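Chapter 7
Getting There and Back: Baggage, Connections and Delays

Most complaints that reach a travel desk have little to do with the destination. They concern the hours between leaving home and checking in at the hotel. This chapter deals with those hours. You will learn how a connection is protected, who looks after a bag when two carriers are involved, and what to tell a client before the trip starts.

A protected connection is one where both flights are sold on a single ticket. If the first flight runs late, the carrier has to rebook the passenger. Two separate tickets may be cheaper, but the traveller carries the risk — and often has to collect the bags and check them in again.

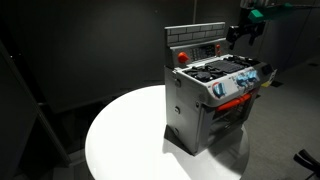 Bags follow the same logic. On a single ticket they are usually tagged to the final airport. On separate tickets they are tagged to the end of the first one. Always read the tag with the client if you are at the counter, and tell phone clients to read it themselves.

Consider the case used throughout this chapter. Hanna Maksymiv books a family trip in April through Wemell Travel, flying from Shearer to Pamell with a change of planes at Usora. The first leg is 383 kilometres and the second is 2,000. Her agent, Ilona Bíró, offers two fares. The cheaper one saves $1,000 for the whole family but uses separate tickets, with two hours between flights.
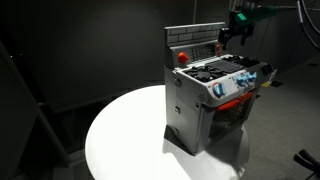

Families need more time at a connection than adults travelling alone. Children walk slowly, strollers may have to be picked up at the gate, and security staff may want a closer look at odd-shaped items. Bulky toys are a common problem. A boxy play stove with a raised back and a knob that sticks out will not lie flat in a carry-on, so it is better packed in a checked bag or left at home. Ask about such items when you make the booking, and note the answers in the client's file.

Section 7.1 sets out minimum connection times and how to look them up. Section 7.2 returns to the Maksymiv booking and compares the two fares line by line.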